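Endgate Helpdesk
Ticket 400-17
Subject: Lid pops up at one end when box is packed
Product: Tastlow two-part storage box, mint green
Opened by: Deirdre Heffernan
Handled by: Bláthnaid Brennan
Priority: Normal
Status: Closed, follow-up note added

Customer message, 8:50 a.m.

I have one of your mint-green storage boxes and the lid will not stay down at one short end. I press it, it clicks, I let go, and a minute later it is up again. The other end holds. Empty, the box closes fine and I can pick it up by the lid. Packed, it doesn't.

What I keep in it is cloths and small supplies for the house. Nothing heavy. Washcloths, cleaning cloths, sponges, tissues, a mask or two, tape. I have had it since June and it was good until I moved the sponges into it. I would like to know if the lid is faulty or if I am filling it wrong. I don't have the receipt. It came from Dunne, the store on the corner, not from your website.

Deirdre Heffernan

Reply, 9:35 a.m.

Hi Deirdre,

Thanks for the details. You don't need the receipt at this stage. If the box closes at both ends when empty, the catches are probably fine and we should look at the contents first. Please try the following before we talk about a replacement.

1. Take everything out and put it on a table.
2. Wipe the rim of both halves with a damp cloth. Dry them.
3. Close the box empty. Leave it for ten minutes.
4. If it stays closed, put back the flat cloths only and close it again.
5. Add the other things one kind at a time, closing the box after each.

Write down which item you had just added when the lid lifted. Also let me know whether any cloth was lying over the rim. A thin cloth in the groove is enough to open the catch again, and it is the most common cause we see with this model.

Bláthnaid Brennan

Customer message, 11:10 a.m.

I did steps 1 to 3. It stayed closed for the ten minutes. I used Brillum spray on the rim, I hope that is all right. There was some fluff in the groove at the bad end and I got it out with a toothpick.

Then I started on the cloths. I keep the white one with the coral zigzags in the middle and fit the light blue and the green around it. The sponges are still on the table, and so are the black and white pom-poms, which belong to my granddaughter and have been living in that box for no good reason. 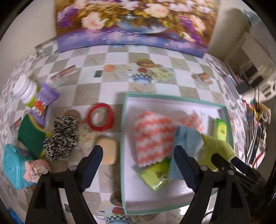 Can I use a spray cleaner on the box?
A mild spray cleaner is fine on both halves, as long as you wipe it off and let the rim dry before closing. Bleach and scouring powder will dull the finish.

Internal note, 11:40 a.m., B. Brennan

Pale blue cloth is draped over the right side of the striped one and hangs toward the lower edge. Green packet standing upright against the rim in the corner. Either could cause this. Ask her to fold the blue one smaller and lay the packet flat. No sign of a parts problem from what she has written. Not opening a return yet.

Reply, 11:45 a.m.

Hi Deirdre,

The Brillum is fine. Thanks for clearing out the groove.

Two things to change before you go further. Please fold the light blue cloth so that it is well inside the rim on every side. Then lay the upright packet down flat. Packets standing on edge hold up well enough while the box is open, but when the lid comes down they push against it at one point, and the catch nearest to that point is the one that lets go. That would fit with only one end lifting.

The packed height should be no more than 4 inches at any point. If you have a ruler, lay something straight across the top and measure down.

Bláthnaid

Customer message, 1:20 p.m.

All right, I folded the blue one in thirds and put the packet down flat. Closed it. It held. I had lunch and it was still holding when I came back.

Then I added things in this order, closing it each time:

Lime-green cloth – held.
Pink floral cloth – held.
Purple cloth with the cartoon on it – held.
Leopard print – held, but I had to press.
Sponge with the green scouring side – lid lifted at the same end as before.

So it is the sponge. I took it out and it held again. But I don't understand it, as the sponge is not higher than anything else. I don't have a ruler here but I laid a wooden spoon across.

Reply, 1:50 p.m.

Hi Deirdre,

That is very useful. A sponge doesn't need to stand above the rim to cause trouble. It springs back more than folded cloth does, and if it is under a cloth it lifts the whole stack a little after you close the lid. That also explains the delay you described, where the lid clicks and then comes up.

Please try the sponge lying flat on the bottom, with nothing folded beneath it, and away from the end that lifts. Put the cloths on top of it. The tape should go on the bottom too, lying on its side. If you keep a roll on top it acts the same way as the upright packet.

If it still lifts after that, I would leave the sponge out and keep it under the sink.

Bláthnaid

Customer message, 3:05 p.m.

I had all of it in together to see how bad it gets, mask and red tape and everything. I know the tape is on the wrong level there. It is leaning on the tissues. The mask I always forget to fold – it hangs down toward the front.

I am working on the kitchen table with the phone stand and the charger on the other side, so there isn't much space to lay things out. I will do the rest after I clear the table.
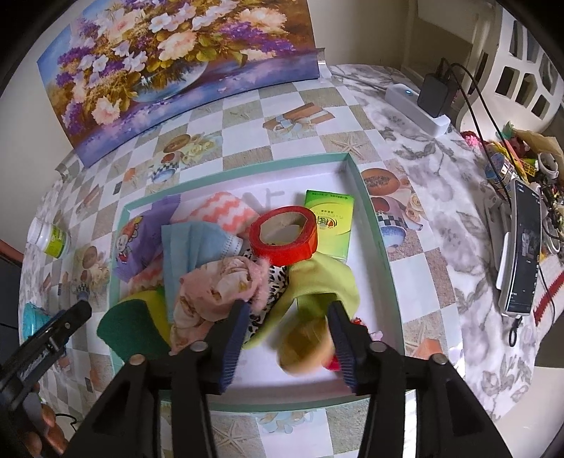

Resolution

Agreed with customer by phone, 3:40 p.m. Packing order as follows, read out to her and repeated back:

Bottom layer: scouring sponge flat, tape on its side, tissue packs flat.
Middle layer: thicker cloths, folded to fit inside the rim.
Top layer: thin cloths and the face mask, folded, nothing hanging over.
Left out: pom-poms.

Customer packed it this way during the call and reported that the lid clicked at both ends. She said it took some pressure at the end that had been lifting. I asked her to leave it closed until the evening and to write again if it came up.

Lid is not considered faulty. No part sent. Customer asked what a spare lid costs in case she needs one later. Told her that Tastlow doesn't sell the lid alone on this model, and that shipping on a complete box is free on orders over 100 dollars. She said she doesn't need that many boxes. Suggested asking at Dunne, where the box came from.

Ticket set to closed at 3:55 p.m. Cause code: overfill / item under tension.

Follow-up from customer, 7:15 p.m.

It is still closed. I opened it once to get a tissue and had to take half the cloths out to reach the pack, which is a nuisance. I am going to move the tissues to the top layer and see what happens. If I lay them flat in the middle I think they will be all right.

I also put the sponge under the sink after all. I had forgotten there was one there already.

Reply, 7:30 p.m.

Hi Deirdre,

Tissues flat on top should work, provided they are in the middle and not near either catch. With the sponge out you have more height to spare. I have added your note to the ticket and left it closed. You can reply to this message to reopen it.

Bláthnaid Brennan
Endgate Helpdesk, for Tastlow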